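Gallery: Grasping Soft and Irregular Objects in Simulation

Apr 4, 2022

Pimetti and the Nondale laboratory present a selection of material from their joint work on grasping in simulation. The work asks how far a controller trained only on rendered views can be trusted with objects that have no fixed shape, such as bags, cloths and soft packaging. Most published grasping tests use boxes, cups and tools. Objects of this kind have clear edges and a known size, and a hand can be placed on them with little doubt. Soft goods offer neither.

The method, known within the project as Rindska, runs in 3 stages. A first network estimates the outline of the object from a single view. A second proposes a direction of approach and a position for the fingers. The last stage checks the proposal against a simple contact model and rejects it if the hand would strike the table before it reached the object. 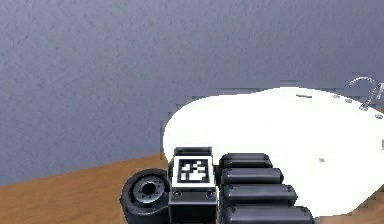 Training used 200 object shapes, of which 51 were held back for testing and were not seen by the networks at any point. The shapes were produced by the Nassar generator, which deforms a closed surface at random and then lets it settle under its own weight. No effort was made to match particular household goods.

Rendered view from the project simulator
A multi-fingered robotic hand with its fingers directed towards a large white object on a wooden tabletop. The object has a soft, uneven outline and very little shading, which makes its surface hard to read from one view alone.

Marker on the hand
A square black-and-white fiducial marker is fixed to the upper face of the palm section. The position of the hand can be estimated from the marker and compared with the position reported by the simulator. Disagreement between the 2 values is recorded for every trial.

Background and surface
The plain grey wall and the brown wood surface are kept free of pattern beyond a faint texture and grain. Later trials in the series replace both with more varied materials.

Results to date
The outline network performed well on the held-back shapes when the object stood clear of the hand. Its errors grew when the fingers overlapped the object in the view, and the approach stage then tended to place the hand too low. Pale objects with little shading remain the most difficult group. Revised lighting has been added to the simulator and training is being repeated.

Trials on the physical hand are planned for November at the Nondale laboratory. The object shapes and the settings of the contact model will be released with the written report. Requests for early access should be sent to the project office at Pimetti.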